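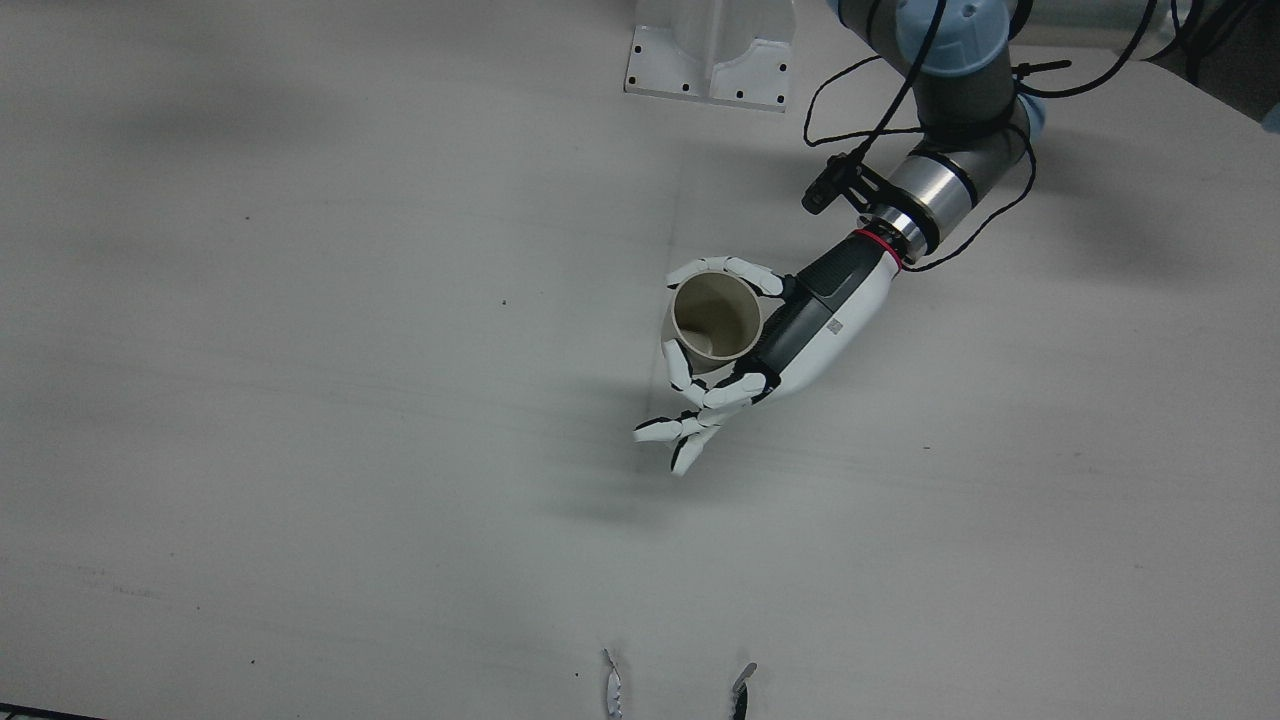
Garnet Li says the cups from the Flureck carton are softer at the rim than the old ones, and that we should stop mixing the two on the same shelf. Agreed. Garnet also wants the notebook to say which carton a cup came out of, so from this page on: J for the Jasińska cups, F for Flureck.

December, started 9:40

Paper cup checks, carried over from the last page. All plain uncoated-looking beige stock, no print, no lids. Table wiped down first and left to dry while I did the labels.

What I wanted to know today was how much the side seam matters. Tshepo Mthembu had a note from before the break that cups give way sooner when pressed on the seam than opposite it. My own feeling was the reverse, the seam is a double layer and ought to be the stiff part. Pressed 19 cups from J by hand gauge, one third of the way down from the rim, seam side and then a fresh cup on the far side. Seam side is stiffer to start with. But once it goes it creases along the edge of the overlap and stays creased. The far side dents early and pops back. So both of us had half of it, depending on what you call giving way. Tshepo was writing down the first permanent crease. I'm going to use that too so the pages can be compared.

Rim: the rolled edge does most of the work. Anything above the halfway line feels firm, and below it the wall goes in easily until you get close to the base. Held at the rim with two fingers the F cups go slightly oval and the J cups mostly don't. Garnet is right about that.

Stopped 11:15 for the delivery.

Delivery was the wrong size. The order form said 3,000 of the small, the cartons say medium. Akosua Akpalu is calling Lodthorpe about an exchange. Cartons are under the bench by the sink, taped shut, do not open. There are 99 small J cups left, which is enough for this week if people don't drink from them. Coffee cups are in the kitchen.

Afternoon

Filled tests, water only, tap temperature. Filled to the seam mark, stood for an hour on blotting paper. No leaks in J. One F cup left a damp ring at the base, repeated with a second cup from the same sleeve and got nothing. Put the first one in a bag with the time on it. Could be a nick from the box knife, the sleeve had been slit along the side. Please open the sleeves from the end.

Tilted cups next. Poured out slowly over the tray and looked at where the stream leaves the rim. If the seam is at the pouring side it dribbles down the outside nearly every time. With the seam turned away it pours clean until the last bit. Darcy Friesen had this in the Iltlow write-up already, I should have read it first.

Still to do:
Repeat the seam presses on F, same height, same gauge.
Cups that have stood full overnight, then emptied. Sosina Berhe has offered to set up 9 of them before leaving.
Find the gauge zero sheet, it isn't in the drawer.
New blotting paper.

Used cups go in the paper bin only if they had nothing but water in them. The creased ones from this morning are in the tray marked J seam, leave them until I've measured the crease lengths.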